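Home Features Technology Archive Subscribe

The Kitchens That Do Not Exist

At Hundero, a small robotics laboratory, the most used kitchen has no water and no smell. It lives on a computer, and on the next day it may have other walls, other doors and another floor. A simulated robot arm works in it through the night, and in the morning the team reads the numbers.

The team calls its method Ceris. The idea is simple to say and was slow to build. A robot that learns in one kitchen learns that kitchen too well. It remembers the color of the wall when it should remember how a door is made. So Ceris changes the surfaces between one attempt and the next, and keeps the task the same. Marble may become paint, and wood may become metal. The arm must still find its way.

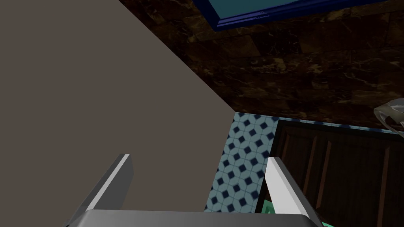

The only eye in these tests is a camera near the gripper. This was a choice that the group discussed for a long time. A second camera, placed high in the room, makes the learning easier, but in a real home there is often no good place to put one. With the near camera the robot loses its overview as soon as it comes close to a cabinet. It must then trust what it learned before, or move back and look again.

Moving back was for many months the thing it did not do. The early versions pushed forward until the time was finished. The researchers tried to punish this behavior with a lower score, and the arm became so careful that it stayed far from everything. What helped in the end was a change in the order of the lessons. Ceris now begins some attempts from a bad position, very close to a surface, and the first thing to learn is how to leave it.

The last round of training used 4000 kitchens. For the test, the group kept 100 others that the robot had never met. The older method, named Plimer, completed its task in 19 of them. Ceris completed it in 30.

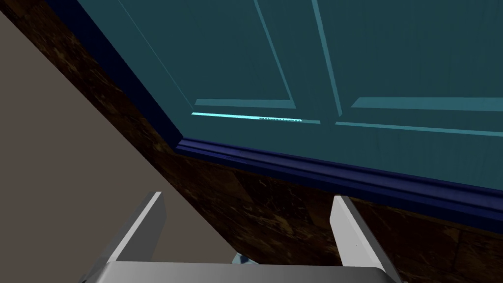

A simulated gripper, fingers open, in front of a teal cabinet door in one of the rendered kitchens.

Thirty is still a low number, and the authors of the work say so on their first page. Most of the failures happen in the last moment, when the fingers are near the right place and close too early. Strong colors seem to disturb the robot less than before. Thin edges still disturb it very much.

There is also the question of the real world. A simulated door has no old hinge and no grease. In September the group plans to bring Ceris to a real arm at Echevarría, a test apartment with an ordinary kitchen – a narrow one, with doors that do not close well. The first trials there will only be about reaching and stepping back. Opening will come later, if the arm does not scratch too much paint.

Last updated: February 24, 2026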